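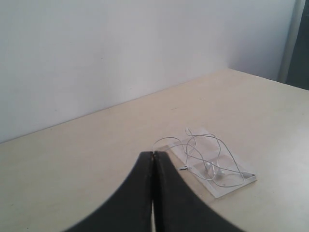 Ruvia / Datasets / Tabletops / README

March 2020
By Fuad Hailu

Ruvia Tabletops is a collection of pictures and short notes about work tables in ordinary rooms. I started it because I wanted to compare how table surfaces look under daylight and under lamps, and I could not find a set where the tables were not covered with things. Most entries show a pale top against a plain wall. A typical one has a cream, almost beige laminate with a matte finish, a few small dark specks, and a brighter sheen on the right side where the light falls on it. I ask contributors to leave such specks as they are and to write them down in the notes. A sheen is also noted, with the side on which it appears.

# Contents

The set has 265 entries from two places, Flurnmont and Irkby. Each entry has one picture and one text file with the same number. The Irkby part is smaller and was added in October, after the first part was already in use, so the numbers do not follow the order of the rooms.

# Fields in the notes

surface: color and finish of the top, in plain words (cream, matte)
marks: specks, scratches, rings, stains
light: where the bright area is, if there is one
wall: color of the wall behind the table
place: Flurnmont or Irkby
remarks: free text, can be empty

For color we use everyday names and no color codes. Two persons will not always agree if a top is cream or beige. In this case both words are kept, with a slash between them.

# Known problems

- In 32 entries the field "marks" is empty. It means that the field was not filled in. It does not mean that the surface is clean.
- Shadows on white walls are sometimes written as "gray wall". I corrected the ones I found – probably there are more.
- The material is known only when the contributor wrote it. Please do not guess it from the finish.
- Five entries from Irkby have the old field name "top" in place of "surface". The Kwak script reads both names.

# How to use

Read the text files with the Kwak script, or open them in any editor. They are plain text, one field per line. If you make a table from them, please keep the remarks column, as many useful details about the light are written only there.

# Changes

Version 2 adds the Irkby part and the field "wall". Notes from version 1 were completed by hand where it was possible.

Corrections are welcome. Please send the entry number and the name of the field together with the new text.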